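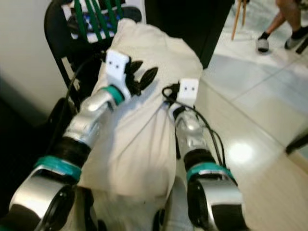 Section 2 of the Burnura dye kit guide covers everything between opening the box and lifting your first piece of colored cloth out of the pot, and it's the part we like best! The kit works on cotton, linen, and most other plant fibers, and you can start with nearly any plain piece you have in the house. A white cloth bunched up over a black chair, like the one here, is exactly the sort of thing people bring to a first dye bath, and all those folds make it very hard to guess how much fabric you have. So weigh it. Every amount in this section goes by the dry weight of the cloth, and once you've got that number the rest falls into place.

October
By the Forkport guides desk

2.1 What you need before you start

From the box: the Burnura dye pouch, the bag of Dosik fixer, the measuring scoop, and the color card.

From your kitchen or closet: a large stainless steel or enamel pot that you no longer cook in, a long spoon, rubber gloves, a kitchen scale, a bucket, and mild laundry soap with no softener in it.

CAUTION: Once a pot or spoon has been used for dye, don't use it for food again. Mark the handle with tape or paint.

Note: Aluminum and bare iron pots change the color. Some people love what iron does to the Yule reds (they go a deep, smoky plum), but save that for your second or third try, when you know what the plain color looks like.

2.2 Checking and weighing the cloth

1. Read the care label if there is one. Look for cotton, linen, hemp, or rayon. Polyester barely takes this dye, and a blend will come out paler than the card shows.
2. Shake the cloth out and hold it up to a window. Old spots of grease, wax, or stain spray show up here, and they will show up even more after dyeing.
3. Weigh the cloth dry and write the number down on the back of the color card.
4. Compare it with the pouch. One pouch gives full color to 200 grams of dry cloth. You can dye more than that in one bath, and the color will be lighter. Some of our favorite pieces were made that way.

Note: If you have several small pieces, weigh them together. Napkins and pillowcases go into the same bath very happily as long as they can move around.

2.3 Washing

New cloth is usually coated with something to make it look crisp in the store, and old cloth has had years of softener. Both keep the dye out.

1. Wash the cloth in hot water with a little mild soap.
2. Rinse until the water runs clear and there are no more bubbles.
3. Wring it out. You can go straight on to the fixer while it's damp, or let it dry and come back to it another day.

To check your washing, put a drop of water on a dry corner. If the drop sinks in right away, you're ready. If it sits there in a little bead, wash again.

2.4 Using the Dosik fixer

The fixer goes in before the dye. It's a fine white powder and it doesn't smell of much, but treat it with respect.

CAUTION: Wear gloves. Open a window. Pour the powder slowly and keep your face back from the bucket so you don't breathe in the dust. Keep children and pets out of the room until the bag is closed again.

1. Fill the bucket with five liters of warm water from the tap.
2. Add one level scoop of Dosik for a full 200 grams of cloth. For a lighter piece, use less in proportion. The lines inside the scoop will help.
3. Stir until you can't see any grains at the bottom. Keep going a little longer than you think you need to.
4. Put the damp cloth in and push it under. If your cloth was dry, wet it with plain water first and squeeze it out.
5. Leave it to soak overnight, and turn it over whenever you walk past.
6. Lift it out and squeeze gently. Don't rinse.

Note: Starting this step after supper works really well. A Wednesday evening soak gives you cloth that's ready for the pot on your next free morning.

2.5 The dye bath

Now the fun part!

1. Fill the pot with enough water for the cloth to swim freely, and set it over low heat.
2. Mix the dye powder with a splash of warm water in an old cup until it makes a smooth paste. Lumps make dots. (If you want dots, that's a different guide, and a very good one.)
3. Stir the paste into the pot.
4. Open the cloth out as you lower it in, one edge first. A cloth that goes in as a bundle comes out patchy.
5. Bring the bath up slowly until you see steam and a few tiny bubbles, then hold it there for 90 minutes. It should never reach a rolling boil.
6. Move the cloth every few minutes for the first part of that time, and now and then after that. Lift, turn, and let it sink again.
7. Turn off the heat and let the whole pot cool with the cloth inside.

CAUTION: Wet cloth is heavy and holds a lot of hot water. Never lift it out of a hot bath by hand, even in gloves. Wait for the pot to cool.

Don't worry if the color looks much too strong in the pot. Wet cloth always looks darker, and the Yule blues in particular look almost black until they dry. Hold a corner up to the light if you want a peek – it's a lovely moment.

2.6 Rinsing and drying

1. Move the cloth to the bucket and rinse in cool water, changing the water until it stays nearly clear.
2. Wash once with mild soap, alone or with other pieces from the same bath.
3. Hang it in the shade, spread out flat, with no part folded over another. Dye travels with the water, and a thick fold can dry with a darker line along it.
4. Keep damp pieces away from painted or upholstered furniture. A little color can still rub off at this stage.

2.7 If the color isn't what you expected

Pale all over: The cloth may be part polyester, or there was more of it than one pouch could handle. You can repeat 2.5 with a fresh pouch, and there's no need to repeat the fixer.

Light patches: Usually leftover grease or softener. Wash well, then dye again in a slightly deeper shade.

Dark streaks: The cloth was crowded or sat still too long. A second bath in the same color evens this out nicely.

Color keeps coming out in the rinse: Some loose dye is normal. If it still runs after several rinses, let the cloth dry fully, wait a few days, and wash it again in cool water.

Store any unused powder in its own bag, closed tight, in a dry cupboard. Mixed dye paste doesn't keep, so mix only what you plan to use. Patterns, folding, and tying are covered in Section 3.

Search the guides
Enter a word or color Go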